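The case for boring planners

My friend Osvaldo Dantas likes to tell me that motion planning is a solved problem, and he usually says it right before lunch, so that I have no appetite left for arguing. I've written planning code for two-armed benches for a good many years now, first at Ralleck and lately on a little in-house tool we call Moura, and I'd like to take the argument up properly, with coffee, where he can't interrupt me.

What is solved is getting one arm from one place to another without hitting anything it knows about. Lovely work, and I'm grateful for it every day. But give me two arms over one tabletop, with a box of school supplies between them and a pair of scissors to be picked up, and I will show you a planner that swings an elbow through a big, showy arc to save a fraction of a second. It's legal. No collision, all joints within limits. And every person near the bench flinches.

I went through our logs in June. Out of 3552 planned motions, 33 were rejected by an operator before they ran, and I sat down and looked at every one of them (my family can tell you what kind of company I was that week). Only 4 would have touched something. The rest were perfectly valid plans that a sensible human being took one look at and said no thank you. I think those people were right, and I think our cost function was wrong, and I wish more of us in this line of work would say so out loud.

So for the last while I've been making Moura duller. It prefers the path it took last time. It keeps the wrist low and the elbow where you'd expect to find it, and when both arms want the middle of the table, one of them waits, with no clever weaving. We gave up 7 percent in cycle time and I'd give up more! The folks at Dovemmont tried the same settings and complained about the speed, which is fair, and then they kept them.

Perception gets the same treatment. Clear plastic is hard, a thin blade lying flat on shiny wood is hard, and I would much prefer a detector that says "I'm not sure, ask again from the other camera" to one that hands my planner a confident guess. Osvaldo says this is just me getting older. Could be. But a planner can only be as calm as what it's told, and I've lost too many evenings at Cerkesholm chasing a planning bug that was a depth bug wearing a hat.
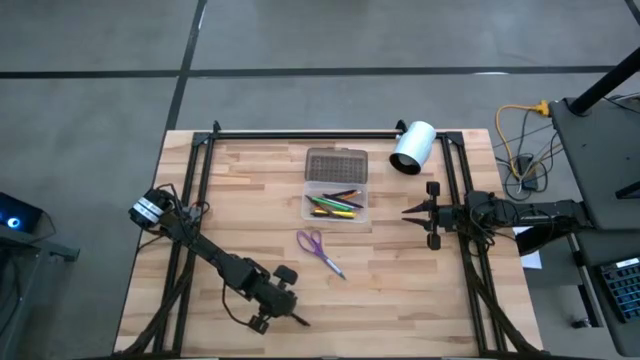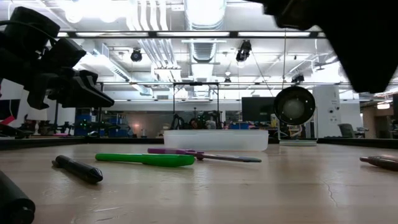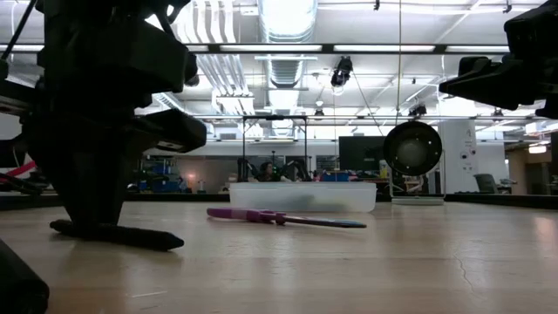

Three views of a two-arm bench, with pens and hand tools among the things to be handled. The purple-handled scissors are in the first and the last.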